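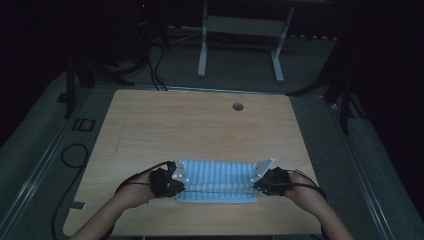
Ticket 356 – left gripper drops the towel
Opened 2/4/25 by Reinaldo Cordeiro
Status: open

Folded towel slips on the left side when you lift. Right side holds. Swapped the cable, same thing. Carmela blames the finger plate screws and wants them all retightened. I did that in August and it lasted 4 lifts, so I have my doubts.

Carmela Sartori: Did you use threadlocker?

Reinaldo: No. I still think it's the spring. The Clelteck​teck page says it's good for 200 cycles and I don't believe that number.

Carmela: Put the spare in and run 90 lifts before you order anything.

Reinaldo: Fine. Spare goes in tonight – leaving this open.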